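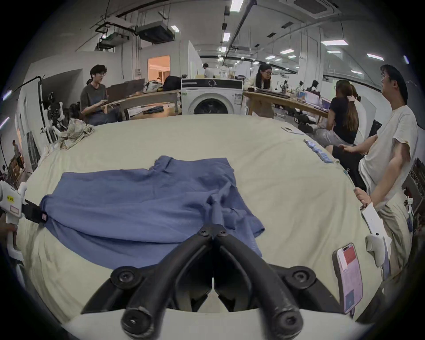
July, 7:40 am

Transmission fluid, continued from last entry. The Salville van is back on the lift with the same complaint: shudder between second and third under light throttle, goes away if you put your foot down. Odometer is 800 miles on from the drain and fill. The owner was told by the parts counter that the bottle of Vetholm friction additive would "restore shift quality." I said at the time I didn't believe it and I still don't, but I agreed to log it, so I'm logging it.

Road test before touching anything. Shudder came in at 35 mph on the flat, light pedal, fluid warm. Let the pedal up, gone. Back on, there again. I'd call that torque converter clutch and I'd have called it that in May. Satish Mittal drove it after me and thinks it's milder than before. Maybe. He also knew the additive was in there, and I'd like someone to drive it who doesn't.

Pulled the dipstick. Color fine, no burnt smell, level a hair over the full mark. The overfill bothers me. If the bottle went in on top of a full fill, then we have two changes and one result, and no way to tell which did what. Checked the work order and it only says "added." Please write the amount and the level before and after. I've asked for this before.

Scan tool: no stored codes, nothing pending. Converter slip reads 20 rpm at steady cruise and jumps all over when the shudder starts. The Dubey tablet draws it as a nice smooth curve because it averages everything. Don't trust that graph. Use the old handheld and watch the raw numbers, or you'll miss it the way I did last time.

11:15 am

Commanded the converter clutch off and took it around the same loop. No shudder. Clutch back on, shudder at the same spot on the hill. Did it twice more with the same result. Good enough for me, though Satish wants the engine mounts ruled out first. Fair. The rear one is original and has a crack in the rubber. I pried on it and didn't see much movement.

Also looked at misfire counts, since a lazy coil can feel a lot like this. Zeros on all cylinders for the whole drive. Plugs are not due. Leaving them alone.

The Dritby catalog says their fluid by itself cures shudder within 1,000 miles. No test data behind it that I can find, and "cures" is a big word for worn friction lining. I don't want to sell the owner a second round of fluid on the strength of a catalog page.

Still to do:
Drop the level to the mark and drive it again before changing anything else.
Rear mount, price only.
Converter quote, new and rebuilt. Ask what the rebuilt warranty leaves out.
Find out if the cooler lines were ever flushed. Nothing in the folder.

Van stays here overnight, key on the second hook.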